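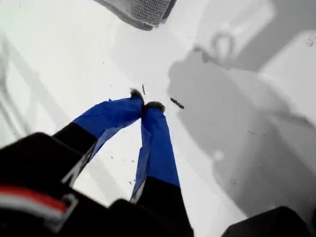
Visit to the Okbridge reception center for asylum seekers

OKBRIDGE, Sun 16 June - The reception center at Okbridge opened its doors to the public for one afternoon, and visitors were taken through the building in small groups. I joined the second group, which left the front desk a little after one o'clock and came back to it just before three.

The center is a former teacher training college on the Nelcombe road. It was converted in February, after the county's older shelter in Nelcombe ran out of beds. It has room for 102 people. Most of the residents are families who have applied for asylum and are waiting for a first interview. Single men are housed in a separate wing with its own entrance.

Visitors were asked to leave phones at the desk and not to put questions to residents in the corridors. Anyone who wanted to talk could do so in the dining hall at the end, where several residents had agreed to sit with the public.

The tour began at registration. New arrivals are given a bed number, a door card and a folder with their appointments in it. The folder is printed in five languages. A staff member said the folder used to be a single sheet, and that people lost it. Interviews themselves are held in the city, and a bus leaves for them at 7:15 in the morning. Missing the bus can mean a new date several weeks later, so the night desk knocks on doors at six.

From there we went up to the family floor. Rooms have four beds, a table and a lockable cupboard. Families share a kitchen at the end of each hall, and the kitchens were the most argued-over part of the conversion, according to our guide. The first plan had all meals brought in by Clellisa, the catering firm that also serves the county's schools. Residents asked to cook for themselves. The arrangement now is that Clellisa supplies lunch on weekdays and everything else is made in the shared kitchens, with a weekly grocery allowance paid onto a card.

Two of the classrooms are still used as classrooms. Adults have English in the mornings. Children of school age go to the regular schools in Okbridge after an assessment, and the wait for that assessment is around 10 days. Parents in the dining hall said it had been longer for their children, and the guide did not dispute it.

The legal office is on the ground floor, run by a group called Sârbu, which has a contract for three days a week. There was a sign-up sheet on the door and it was full. Sârbu's staff told us that most of their time goes to helping people gather papers before the interview: birth certificates, police reports, letters from employers. Some of these have to come from countries where the office that issued them has closed.

Questions at the end were mostly from neighbors. Several people asked about traffic and parking. One man wanted to know why the Nelcombe shelter was being kept open as well, and was told that it now takes only people who arrive at night or on weekends. A woman who lives behind the college asked about the floodlights over the yard. They are on a timer that shuts off at eleven, and the center said it would look at ten.

In the dining hall I sat with a couple who had been at the center since April. They had been to one interview and had no date for a decision. He had worked as an electrician and would like to again, but cannot apply for a work permit yet. She said the rooms were clean and that the bus was too early - the same thing two other residents had told me in the line for coffee.

The next open afternoon has not been scheduled. Groups that want to visit can write to the center's front office, and clothing donations are taken at the side entrance on weekday mornings. Winter coats are not needed at the moment, but children's shoes are.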